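The last toyshop on the hill

Kollár has been selling toys in Nurgate since 1961, and the shopfront has changed only once in that time, when a delivery lorry backed through it. The name above the door is in the same cream lettering. The floor still slopes towards the street, so that anything with wheels has to be demonstrated on the counter.

Corina Ardeleanu took over the lease 16 years ago. She had worked there on Saturdays as a student, then gone away to do accounts for a paint company, and came back when the old owners put a card in the window asking for someone to carry it on. She says she read the card twice and went home to look at her savings.

The first two winters were poor. The town had a large supermarket by then, with a toy aisle as long as her whole shop, and parents came in to look at things and went elsewhere to buy them. She cut the range hard. Out went the film tie-ins, most of the dolls and anything needing more than two batteries. What stayed was jigsaws, board games, kites, model railways and a great deal of wood.

There are 737 lines in the stock book at the moment. It is a real book, with a red spine, and each line has been written in by hand. Ardeleanu also keeps a spreadsheet for the tax office, but when a customer telephones to ask whether something is in, it is the book she opens.

Much of the wooden stock comes from Gredard, a workshop in the village of Grenar, an hour up the valley by bus. It is run by Behrouz Kermani, who trained as a joiner and spent his early working life fitting staircases. He began making toys when his knees would no longer put up with stairs. He now has two people working with him and a third who comes in before Christmas.

Kermani buys beech and maple in planks and leaves them stacked in the shed for months before he touches them. Timber that has been hurried, he says, will move later on, and a block that was square in October will rock on the table by spring. He cuts in the mornings, when the light is good, and the sanding is done after lunch. Painting has a day to itself, with the saws switched off and the floor damped down to keep the dust from rising.

He is particular about edges. A block with a sharp corner is unpleasant to hold, and one that has been rounded too much will not stand on its neighbour. He takes off a little with the machine and finishes by hand, and he checks the result by closing his fist round it. The ones he rejects go into a crate by the door, and people from the village help themselves.

Prices are a sore point. A set from Gredard costs a good deal more than a plastic one of the same size, and Ardeleanu hears about it most days. She does not argue. She keeps an old set under the counter, which has been chewed and left in a garden, and puts it next to the new one. Some people buy and some do not. A fair number return in December, having thought it over.

Grandparents are her best customers. They know what they want and tend to want what they had, or what they wanted and never got. Parents are more worried. They ask what a toy teaches, and at what age, and whether it is too late to start.

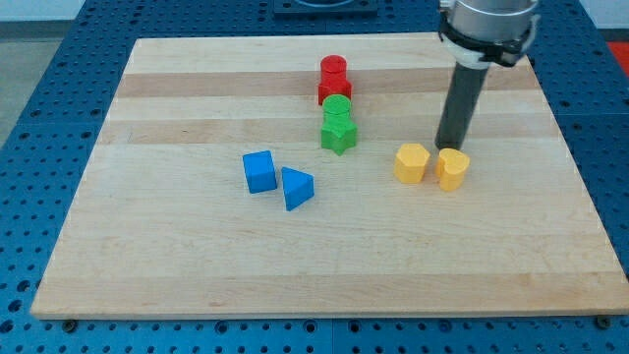
Her answer is usually that a child will get more from a plain thing than the box suggests. A small child will put a block in a cup and take it out again for the best part of a morning. A year or two on, the same block is a loaf, a bus or somebody's bed. She is wary of sets that come with a booklet of things to build, and has been known to remove the booklet if the customer agrees.

Colour is the one matter on which she and Kermani differ. He would leave everything bare and oiled, so that the grain shows. She has told him many times that bare wood is bought by adults for other adults, and that a two-year-old left alone in the shop goes for the painted shelf. They have settled on half and half, and the painted half sells out first.

January is quiet on the hill. The shop opens late, the kites go back to the attic and the train in the window is taken apart and cleaned. Repairs come in, mostly wheels and strings, and Ardeleanu does the simple ones at the counter while the radio is on. Anything with a split in it goes up to Grenar on the bus, wrapped in newspaper, with the owner's name pinned to the outside.

The lease has up to five years left to run. She has not yet decided what to do after that, though she has kept the card that was in the window. It is in the back of the stock book, and the wording, she says, would still do.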